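Marlies Hauser has run the kitchen at the Danduler guest house for 20 years. We met her there in October, between the summer guests and the winter ones, when she empties every cupboard and decides what goes back in.

She began in a kitchen half the size. The old one had a wooden worktop that her predecessor, Gebhard Moser, oiled every spring. "Gebhard loved that wood," she says. "I didn't. You put a beetroot on it and you had a beetroot stain until Easter."

The worktop was replaced along with the plumbing. Hauser went to see samples at Triantafyllou, a supplier in the next valley, and came home with a grey speckled one. Her family thought it looked like an office. She has not changed her mind about it. "Crumbs don't show, and that is good and bad. I wipe it with my hand first, then the cloth. The hand finds what the eye doesn't."

The walls were left white. There had been talk of tiles, and Konrad Leitner, who did the building work, priced them at 700 for the long side. She spent the money on a second sink. "A wall you can paint again in a morning," she says. "Konrad still brings up the tiles when he comes for coffee."

Asked how she keeps order with up to 62 people at breakfast, she talks mostly about trays. Each job has a colour. Green is for the herb garden, blue is for anything going up to the rooms, and the red ones, which have faded towards salmon, stay on the worktop for fruit and bread. She bought them from Pisent when the shop closed down and has 5 of the red left.

"People ask why I don't use bowls. A bowl you fill up and forget. On a tray you see what you have, and you see what is going soft." The trays have a rim, so nothing rolls off, and they go end-on to the wall to leave space in front for working.

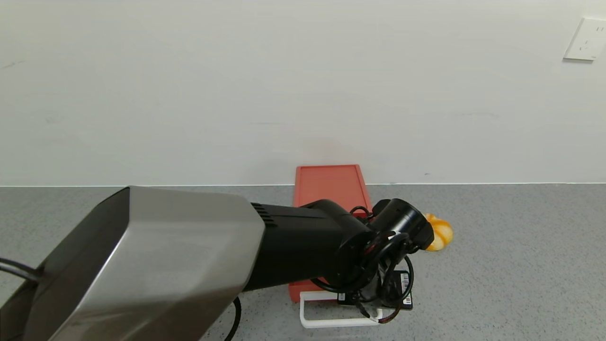
She is strict about that space. Post, keys and telephones are not allowed to stay there, and guests who come in for a glass of water are told so. Consuelo Pacheco, who joined the kitchen two years ago, says it took her a month to stop putting her shopping down on it. "Marlies doesn't shout," Pacheco says. "She picks it up and hands it to you. Then you stand there holding it."

The autumn clear-out takes four days. Everything comes out of the cupboards and is put on the dining tables, and whatever has not been used since the last time goes to the parish sale. This year that meant two fondue sets and a box of Telter jam jars without lids. A waffle iron was spared - Pacheco asked for it.

Hauser would still like a deeper shelf under the window and a better light over the sinks. The shelf has been promised for the spring.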